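# Budgeting for a two-arm gripper cell

A quote for a robot arm covers the arm. Most of what makes the cell usable is bought separately, and that part tends to get left out of the first budget. These are the steps we now follow before any order goes in. They assume a pair of arms with multi-jointed grippers, used for picking up and sorting small everyday items.

Last revised 4 May 2023.

## 1. Write down the work first

List the objects the cell will handle and the surface they will sit on. Be specific. "Computer mouse, with cable, on green cloth on the floor" is a useful line. "Office items" is not. Give the list to every supplier in the same form, so that the quotes can be compared.

Cables deserve a line of their own. If a fingertip pad has to hold a smooth casing and also manage a thin lead, ask for a trial with the item itself before you agree a price.
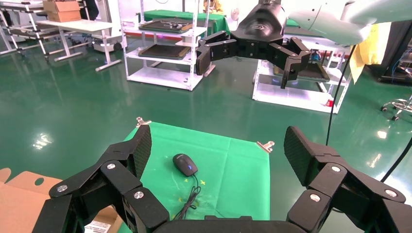
**Should the grippers be bought from the same firm as the arms?**

It is usually simpler, as one supplier then answers for the mounting, the wiring and the software. Buy them separately if the price gap is large and you have someone in-house who can fit and test them. We took Haltex arms with Kiani grippers and allowed 13 working days for fitting.

## 2. Split the budget into four lines

- **Arms and controllers.** Ask for the price with delivery and installation shown separately.
- **Grippers and spares.** Order spare fingertip pads with the first batch. We keep 40 in stock.
- **The room.** Shelving, tables, trays, stools, cable runs and a floor that can be wiped clean.
- **Workpieces and consumables.** Cloths, clips, stickers and the objects themselves. We set aside £200 a month for this and review it in June.

Keep the lines apart in the spreadsheet. If the arms go over, you want to see it straight away – a single total will hide it.

## 3. Plan the floor before you order

Mark out the reach of each arm on the floor with tape. Then mark where the work surface goes and check that both grippers can get to all of it. Leave a clear route for a person to reach the shelving without stepping over cables.

Look at the ceiling lights as well. A glossy floor throws back bright patches, and wrist cameras pick them up. Matt cloth or matting under the work is cheap. Changing the lighting is not, so get a price for it now if you think you will need it.
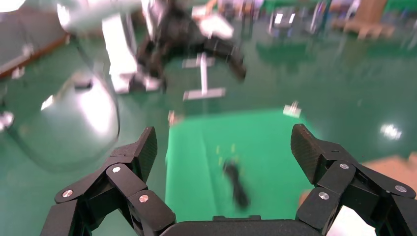
## 4. Compare quotes on the same terms

We asked Hasero and Serkex to quote for the same list. One included training and the other charged for it by the day, so the cheaper quote came out dearer once the lines were matched up. Check these in each one:

- length of warranty, and whether grippers are covered
- lead time for replacement fingers
- software licence, yearly or one-off
- cost of a call-out

## 5. Order in 2 stages

Order the arms, grippers and controllers first. Hold back the furniture and storage until the arms are bolted down and the taped outline has been checked against them. Send the signed-off layout to Máté Kovács in purchasing along with the second order, and quote the project code on both.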